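Film and Television Help Forum
Section: Home Viewing and Editions

Two running times for the same thriller

Posted by Hellden

I wish to establish which version of the science fiction thriller "The Nedar Hour" I have seen. The disc I borrowed from the library ends with the detective at the harbor. A colleague describes a further scene in a courtroom. The two versions appear to differ by five minutes. Is one of them a director's cut, and which should a film club request for a public showing in March?
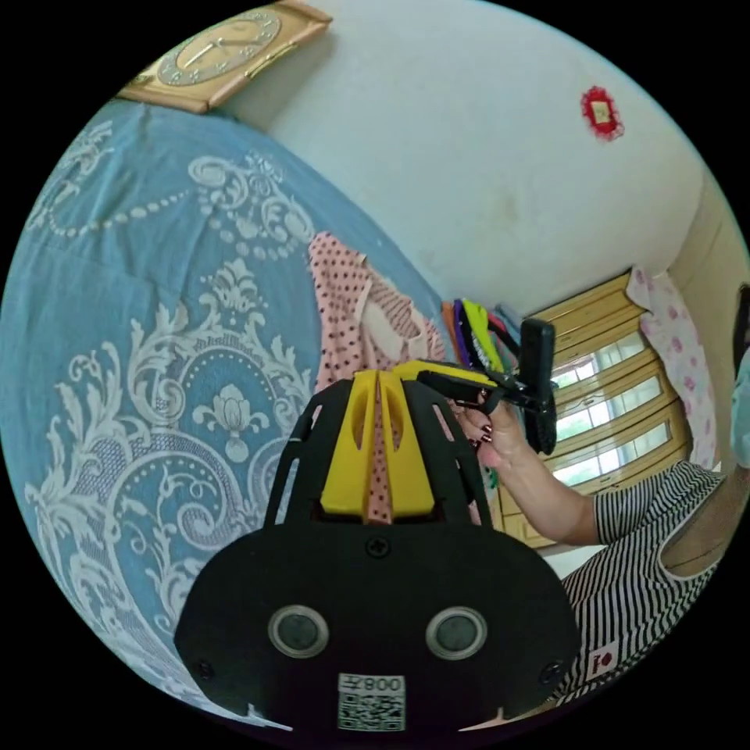
2 replies, oldest first

Posted by Björklund

The film was released in two versions. The theatrical version closes at the harbor. The courtroom scene was removed before release and restored for the later disc, where the menu lists it as the "extended edition." The term "director's cut" does not appear on the packaging and should be avoided in any printed program.

The restored material begins at chapter 26. If your copy has fewer chapters than that, it is the theatrical version. Members should also note that the sound on the extended edition is slightly lower during the added scene, and the projectionist may wish to adjust for this.

As to merit, the harbor ending is the stronger of the two. The courtroom scene explains matters that the audience has already understood, and the lead performance suffers from it.

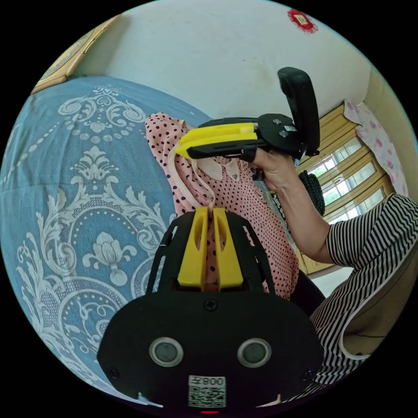
Reply from another member

Posted by Sturbridge39

I saw it on television and it had the courtroom in it, so it cannot only be on the disc. I do not recall the length. I thought the courtroom part was good. The robot judge was the best thing in the film.

For a public showing you need permission from the rights holder. A library disc is normally for home use only. Please ask which version the license covers before you announce the evening.

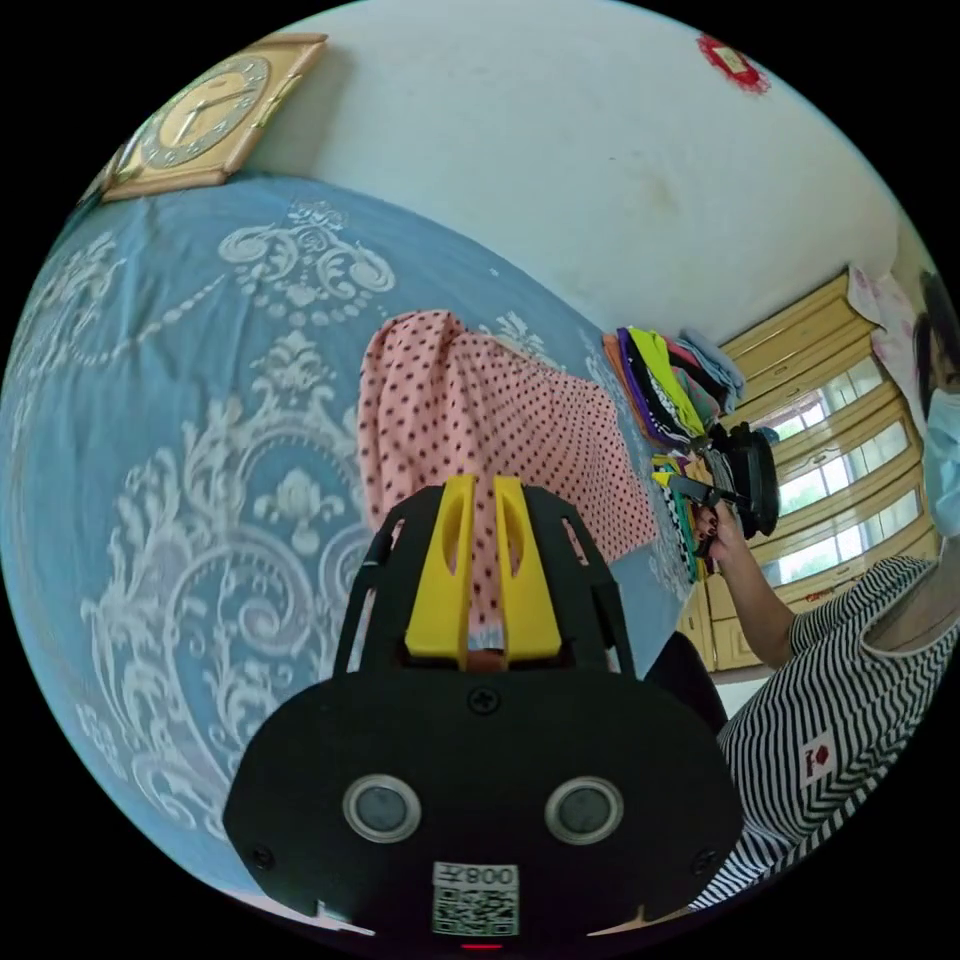
Blue bedspread with a white scroll and medallion pattern.

This topic is closed to new replies. Related topics: alternate endings; chapter lists; public showing licenses.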